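Brosunley Garment Steamer, after almost 50 days of use

I bought the Brosunley hand steamer in March, when my old iron began to leave brown marks on my shirts. The price was 50 dollars in the Nultham store near my work, and I paid it myself. I write this review on 3rd May, so I had enough time to learn the good and the bad sides.

First the basic things. The water tank holds 135 milliliters by the booklet. This is enough for two shirts, or three if you are quick and the fabric is thin. The steamer is ready in less than a minute. The booklet says 35 seconds and mine needs a little longer, but I never stood there angry. The cord is long enough for my bedroom. In the kitchen it doesn't reach from the outlet to the door where I like to hang things, so I don't use it there.

What I like most is the weight. My wrist was broken some years ago and it gets tired with heavy things. The Akolgo steamer, which I borrowed from my sister before I decided, was stronger, but after one dress I had to put it down. With the Brosunley I can work for ten minutes – longer than the tank lasts anyway.

Now the results. On cotton shirts it is good but not perfect. The back and the sleeves come out nice. The collar and the part with the buttons stay a little soft, and if you need a sharp collar for an office, you will still want an iron. On polyester and viscose it is excellent. Wrinkles from a suitcase go away almost at once. On linen I was disappointed. I had to go over my linen pants 6 times, and you could still see the line from the hanger.

I tried it also for bedding and other big pieces, because the box promises "curtains and linens." For curtains it is true, they hang already and their own weight helps. Large sheets are a different story. If the sheet lies flat on the mattress, the steam goes down into the bed and everything under it becomes damp. If you hang it over a door, you can do only one half at a time. I do it now on the bed with a dry towel under the part where I work, and I pull the cloth tight with the other hand. It takes one full tank and a second one for the corners.

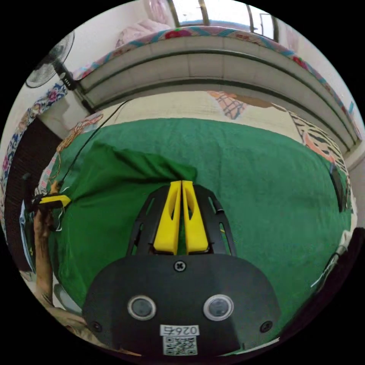 My sister doesn't agree with me about the sheets. She says that a person who steams sheets has too much free time, and that if you take them out of the dryer while they are still warm and fold them right away, you need no steamer and no iron. I tried her way too. It works with the thin ones, but the thick cotton still comes out with hard folds.

There are some bad points. The steamer spits. When you tilt it too far forward, drops of hot water come out and leave spots on silk – they dry without a mark, but the first time I was scared. The button must be held down all the time, there is no lock, and my thumb doesn't enjoy this. The little door of the tank is also difficult to open with wet fingers.

About the water: I use filtered water, because in our area there is a lot of lime. The booklet permits tap water. Until now I see no white powder coming out, but it is too early to say if it will stay like this.

I looked also at the Vulcombe model, which has a bigger tank and a metal plate. It is surely better for shirts, but it costs more and it is too big for my travel bag.

I give the Brosunley four stars from five. For travel, dresses and curtains I recommend it. If you wear linen every day in summer, buy something stronger. The warranty is two years and you have to register on their website to get the second year, so don't throw away the receipt.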